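**Juvo 양팔 정리 셀**
제조: Getia / 국내 상담: Zondby
페이지 수정일: 2025년 1월 30일

Juvo는 작은 물건을 집어 통에 담거나 통에서 꺼내 정해진 자리에 놓는 탁상형 로봇 셀입니다. 로봇 팔 두 대와 두 손가락 그리퍼, 손목 카메라, 고정 카메라, 작업 소프트웨어 Matar로 구성됩니다. 대학 연구실, 부품 분류를 시험해 보려는 소규모 작업장, 가사 로봇을 연구하는 팀이 주로 구입합니다.

가정용 제품으로 판매하지는 않습니다. 장난감 정리나 서랍 정리 같은 집안일을 기계가 어디까지 할 수 있는지 문의가 많아, 현재 되는 일과 안 되는 일을 이 페이지에 같이 적었습니다. 구매 전에 사양표보다 그 부분을 먼저 읽어 주시기 바랍니다.

## 작업 영역

기본 시험 과제는 블록 정리입니다. 집에서 흔히 하는 일이고 블록은 잘 깨지지 않아 초기 설정에 쓰기 좋습니다. 작업면에는 종이를 깔고 테이프로 칸을 나눕니다. 칸의 크기가 서로 조금 달라도 되지만, 테이프를 새로 붙인 뒤에는 위치 보정을 다시 실행해야 합니다.

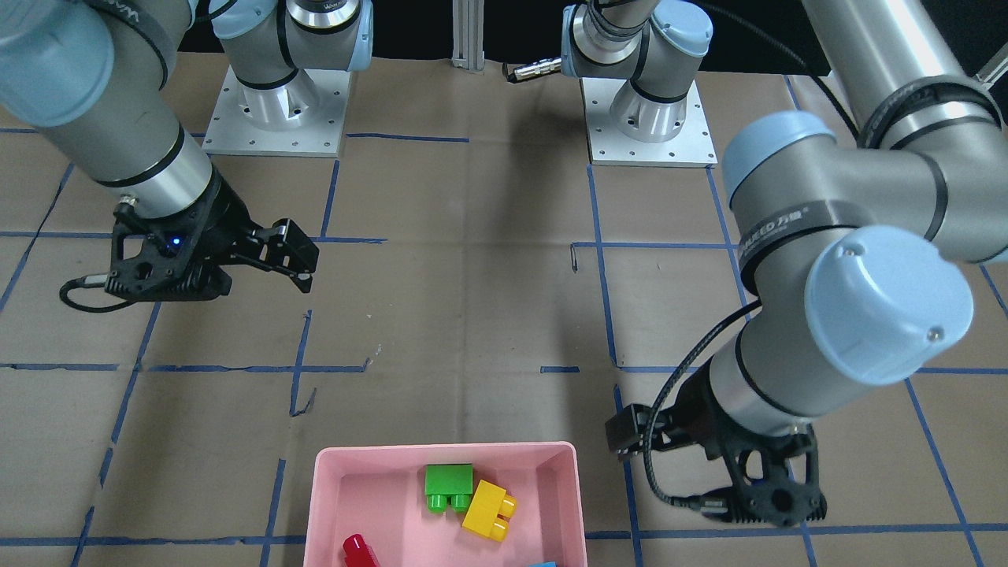
**팔이 한 대만 있어도 정리 작업을 할 수 있습니까?**

한 대로도 집기와 놓기는 모두 실행됩니다. 다만 팔이 닿는 범위가 좁아지고, 한쪽 팔로 통을 잡아 주면서 다른 팔로 꺼내는 동작은 쓸 수 없습니다. 한 팔 구성으로 주문한 뒤 나중에 두 번째 팔을 추가하는 것도 가능하며, 이때 제어반은 교체하지 않습니다.

## 되는 일

- 단단하고 모양이 일정한 물건을 하나씩 집기
- 색상별로 지정한 칸에 옮기기
- 위가 열린 통에 넣기, 통에서 꺼내기
- 물건을 놓친 경우 같은 자리를 한 번 더 확인하고 재시도하기

마지막 항목은 지난 12월 업데이트에서 추가됐습니다. 이전 버전은 물건을 놓치면 그 자리에서 멈추고 작업자를 불렀습니다.

## 그리퍼

그리퍼는 벌어지는 폭과 쥐는 힘을 물건 종류마다 따로 저장합니다. 새 물건을 등록할 때는 폭을 먼저 맞추고 힘을 낮은 값부터 올리십시오. 힘이 부족하면 이동 중에 물건이 돌아가고, 지나치면 얇은 플라스틱이 눌립니다. 돌기가 있는 블록은 잡는 방향도 등록해야 합니다. 하늘색 블록처럼 돌기가 옆을 향한 채 손가락 사이에 세워져 있으면, 그대로 내려놓았을 때 원하는 자세가 나오지 않습니다. 자세까지 맞춰야 하는 작업이라면 옮기기 전에 손목 회전 단계를 넣으십시오.

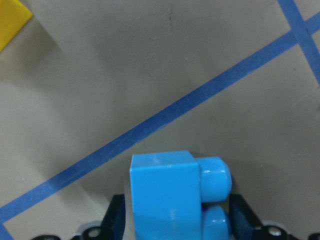

손가락 교체는 물건 등록에서 가장 자주 빠지는 항목입니다. 길이가 다른 손가락을 달고 예전 설정을 불러오면 집는 높이가 어긋납니다. 교체 후에는 손목 카메라 화면에서 양쪽 손가락 끝을 다시 지정하고, 알고 있는 물건을 하나 쥐여 확인합니다. 블록을 쥔 상태에서는 손가락 안쪽 면에 블록의 푸른빛이 비칠 수 있어 색상 인식 구역을 손가락에서 조금 떨어뜨려 잡는 편이 낫습니다. 블록 뒤로 지나가는 파란 테이프도 색이 비슷한 편이므로, 파란 계열 물건을 다룰 때는 테이프 색을 제외 목록에 등록하십시오.

## 시험 결과

Getia 시험실에서 블록 집기를 1,411회 실행했습니다. 이 가운데 483회는 첫 시도에 실패해 재시도했거나 사람이 손을 댔습니다. 실패는 통 모서리에 붙은 블록과 서로 겹친 블록에서 많이 나왔습니다. 블록 하나를 옮기는 데는 약 40초가 걸립니다.

시험을 맡은 Bronisława Tomaszewski의 기록에는 이렇게 적혀 있습니다. “같은 양을 사람이 치우면 훨씬 빨리 끝난다. 지금 단계에서 시간을 아끼려고 살 장비는 아니다.” 저희도 같은 의견입니다. 반복 시험과 동작 데이터 수집, 교육 용도로 검토해 주십시오.

## 조작

티치 펜던트로 시작 위치, 칸 번호, 물건 종류를 지정합니다. 작업자는 비상정지 버튼에 손이 닿는 자리에 있어야 합니다. 펜던트는 팔의 동작 범위 밖에 두고, 케이블은 작업면 위로 지나가지 않게 정리합니다.
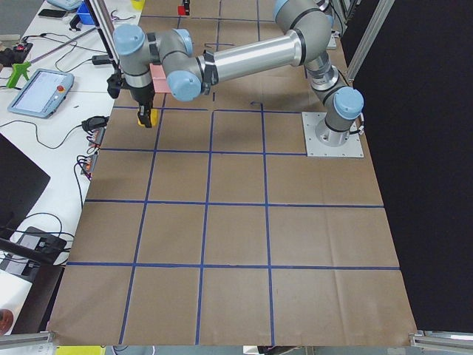 **매번 사람이 옆에서 지켜봐야 합니까?**

새 작업을 등록한 날에는 끝까지 지켜보는 것을 권합니다. 같은 물건과 같은 배치로 여러 번 실행해 문제가 없었다면 같은 방 안에서 다른 일을 해도 됩니다. 사람이 없는 방에서 돌리는 것은 지원하지 않으며, 어린이나 반려동물이 드나드는 곳에서는 사용할 수 없습니다.

## 아직 안 되는 일

빨래 개기는 지원하지 않습니다. 천은 집을 때마다 모양이 달라지고, 현재 소프트웨어는 접힌 모서리를 안정적으로 찾지 못합니다. 설거지도 안 됩니다. 팔과 그리퍼 모두 방수 처리가 되어 있지 않습니다. 투명한 컵과 얇은 봉투는 카메라가 자주 놓칩니다.

작업장 쪽에서는 나사처럼 작은 부품을 한 움큼에서 하나만 골라내는 일을 많이 물어보십니다. 부품이 흩어져 있으면 시험해 볼 만하고, 쌓여 있으면 별도의 공급 장치가 필요합니다. 시료를 보내 주시면 Ksawery Kozłowski가 집기 시험 후 결과를 회신합니다.

## 통 고르기 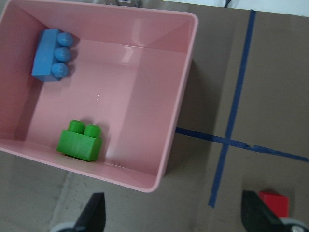 통은 별매이며 시중 제품을 써도 됩니다. 벽이 낮고 입구가 넓을수록 손가락이 들어가기 쉽습니다. 벽이 안쪽으로 기울어 내려가는 통은 바닥이 입구보다 좁으므로 바닥 면적을 기준으로 고르십시오. 분홍색 통에서는 파란 블록이 왼쪽 벽 가까이, 초록 블록이 앞쪽 벽 가까이에 있는데, 이런 배치에서는 손가락을 벽과 블록 사이에 넣을 틈이 있는지부터 확인해야 합니다. 광택이 있는 플라스틱은 바닥에 작은 흰 반사점이 생길 수 있으니 무광 제품이 더 편합니다. 통 밖의 빨간 블록처럼 손가락에 일부가 가려지는 물건은 손목 카메라만으로 위치를 정하지 말고 고정 카메라를 함께 쓰십시오.

## 구성과 설치

| 항목 | 내용 |
|---|---|
| 로봇 팔 | 2대 (한 팔 구성 선택 가능) |
| 그리퍼 | 두 손가락형 |
| 카메라 | 손목 및 고정형 |
| 소프트웨어 | Matar, 한국어 화면 지원 |
| 총중량 | 185 kg (작업대 포함) |
| 별매 | 통, 바닥 종이, 테이프, 교체용 손가락 |

설치 장소는 바닥이 평평해야 하고, 작업대 네 면 가운데 최소 한 면에는 사람이 서서 점검할 공간이 필요합니다. 승강기가 없는 건물은 주문 전에 알려 주십시오. 운반 방법에 따라 견적이 달라집니다.

설치와 기본 교육은 Zondby에서 담당합니다. 견적 문의에는 다룰 물건의 크기와 재질, 사진을 함께 보내 주시면 됩니다. 교육 일정은 Sólveig Hallgrímsson에게 문의하십시오.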